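Jara project, progress report to Usness
Prepared by Noman Gondal
Period ending September 30, 2019

Short version first, as asked. Data collection for the soft-goods task is done. The policy works on the easy half of the task and fails too often on the hard half. Wrist view helps with knits, a lot. Spend is on plan apart from fingertips. We'd like to move one deliverable to December, see the end.

A bit more on each below. Apologies for the fragments, I'm writing this between runs.

Task hasn't changed from the proposal. Throw pillows and knitted cloth on and near a sofa, two arms, multi-fingered hands, pick up and put back where they belong. Head view and wrist view both recorded. No markers on anything, no fixtures. The Brelen controller runs the hands, the policy sits on top and sends targets.

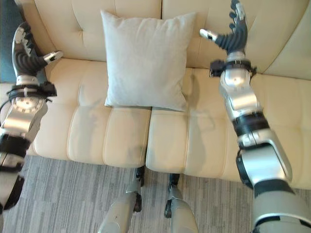 Reading time: 5 minutes

1. Data

2195 demonstrations kept after cleanup. 900 of those are knits, the rest pillows. That is a bigger knit share than we proposed, and it was a deliberate change. The first training runs made it pretty obvious that pillows saturate early. More pillow demos bought us nothing we could measure, so the operators were switched over to cloth for the last stretch.

Cleanup was slower than planned. Main problem was time sync between the head and wrist streams. On long demos the wrist stream drifted behind, not by much, but enough that the fingers looked closed in one view and open in the other. The policy learned exactly that, naturally. Fixed now with a shared clock on the recorder. Older demos were re-aligned by hand where we could do it and thrown out where we couldn't.

Labels: start pose, goal pose, object, outcome. We dropped the per-finger contact labels. They took forever and two annotators could not agree with each other on cloth. If Usness still wants them for the shared release we can do a small subset, but please tell us soon.

2. What works

A pillow resting on the seat against the back cushions, light gray on cream leather, low contrast. This was the case the reviewers worried about and it's fine. Both hands come in open, thumbs facing inward, squeeze from the sides, lift. The channel stitching on the seat confused the depth estimate for a while (the ribs read as edges) and then stopped being an issue once we trained with the Zornell augmentation set turned on. We have not run the ablation properly so I won't claim more than that.

Two-hand coordination is better than last period. Used to be the left hand arrived first and shoved the pillow into the right one. Now they wait for each other. The change was small, a shared progress variable between the two arm heads, and it probably deserves a page in the paper.

3. What doesn't

Anything on the floor. Bending to carpet height puts the hands close to the legs in the head view and the policy gets nervous — you can see it hover, back off, hover again. A pillow leaning on the sofa front is the worst layout we have. Push too hard and it slides flat, and then it's a different grasp entirely.

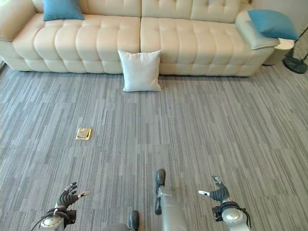 So the reach planner got a hard limit on downward approach speed, and that removed most of the hovering. It did not remove the sliding. We tried a one-hand pinch at the top edge, which holds for plain pillows with some slack in the cover and fails for firmly stuffed ones. We tried scooping with the back of the fingers. Looked promising, wore through fingertips at a silly rate. More on that under budget.

Pillows on the armrest are somewhere in between. A flat top gives the pillow something to rest on but no back to press against, so the squeeze has to come from both sides at once or it goes over. With the shared progress variable it mostly does.

Distractors: lamp base, side table, floor outlet cover. The shiny outlet cover was picked up as a target in early runs, by which I mean the attention map sat on it, the hands never went there. Gone after retraining.

4. Knits and the wrist view

Best result of the period, so it gets its own section.

From the head view a bunched knit is just a lump. The policy can find it but has no idea where the folds are, and it closes on whatever is highest. From the wrist the loops are visible, the rows are visible, and you can tell a fold from a crease by which way the rows run. We had expected the housing to block too much of the view to be useful. It does block a lot. What's left in the gap by the fingertips is enough.

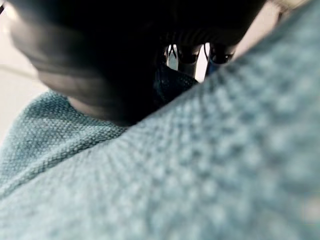

Fig. 3. Wrist view, light blue knit with a patch of dark navy at the gap.

Numbers. 100 evaluation runs on knits with the head view only, 40 clean. Clean means lifted, carried, set down, no second attempt. The matching set with both views is still running and I don't want to put a half-finished figure in a report, but it is well ahead and I'd be surprised if that turned around. Full table goes out as soon as the set closes.

One caution. All our knits are fairly open, pebbly textures. A tight smooth jersey might not give the wrist view anything to hold on to. We have some on order. Color doesn't seem to matter much, dark cloth under the shadow of the housing is harder but not hopeless.

5. Budget

On plan overall. Fingertips over, by a good margin, almost all of it from the scooping trials and we've stopped those. Travel under. I'd like to move the travel remainder across to consumables, no new money, just need a yes in writing.

Cables at the wrists are still a nuisance. They snag. Re-routing is cheap in parts and expensive in days, so we've left it untill the eval is finished.

6. Next

Finish the both-views eval on knits.
Smooth jersey set, same protocol.
Floor pillows: try steadying with one hand from behind the top corner while the other grasps low. Sketch only so far.
Write-up of the shared progress variable.
Data release, minus contact labels unless we hear otherwise.

The deliverable we'd like to move is the floor pickup demo. Asking for December. We could show something sooner but it would be picked layouts and I'd rather not. Everything else stays as agreed.

Need from you: the answer on contact labels, the ok on the travel money, and the name of whoever is handling teh release form now. The last one I sent bounced.

Noman Gondal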